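Software notes: the clear-tumbler planner gets a rewrite

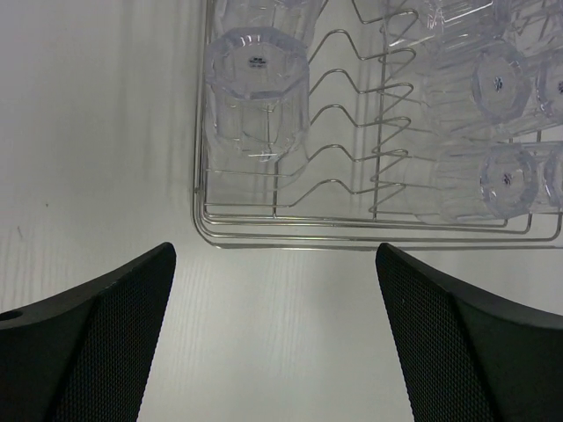 If you've followed these notes since February, you know that see-through drinkware has been the sore spot in our unloading software. Plates went fine. Mugs went fine. Then we put clear tumblers in a wire rack and the perception code fell apart, mostly by reporting the wires behind a tumbler as if nothing stood in front of them. Depth readings pass right through the walls, or bounce off a facet and land somewhere silly.

So we're very happy to say that release 14 of Tatlow, our grasp planner, is now running on both arms at the Manunbridge lab!

The big change came from Llinos Pumphrey, who stopped asking the depth map where the glass was. Her new detector works on the color picture from the wrist and looks for bases first. A thick, angular base catches light in a way that thin walls don't, and it shows up as a ring even when the rest of the tumbler has all but vanished. From the ring we get a center and a tilt, and from those the planner can guess where the mouth must be. She trained it on 1,392 hand-labeled wrist views, and yes, she labeled a painful share of them herself (thank you, Llinos).

Tilt matters more than we expected. An inverted tumbler standing straight can be approached from above with the fingers open wide. One that leans over needs the wrist turned to match, and the old planner treated every glass as upright – you can imagine how that went. Tatlow now scores each candidate grasp for finger clearance against the neighboring glasses and against the bent wires, and it drops anything that would need a finger to pass through metal. If no candidate is left, the arm backs off, takes another view from 18 degrees to one side, and tries again. After 3 views it gives up and asks for help.

On the control side, Lajos Simon has rewritten the closing motion. The fingers used to run to a fixed width. Now they slow down early and stop on contact force, so a bad width estimate costs us a little time and not a glass. His code lives in the Altico branch for now and will be merged once the logging is cleaned up.

Still on the list: tumblers that overlap in view. Two rings close together sometimes get merged into one, and the planner then aims happily for the gap between them. Lajos thinks a second pass over the edges will fix it, Llinos wants more data, and we'll probably end up doing both.

If you'd like to try the detector on your own racks, the config is in the Pintér folder on the shared drive. Send us your worst failures, please – those are the ones we learn from.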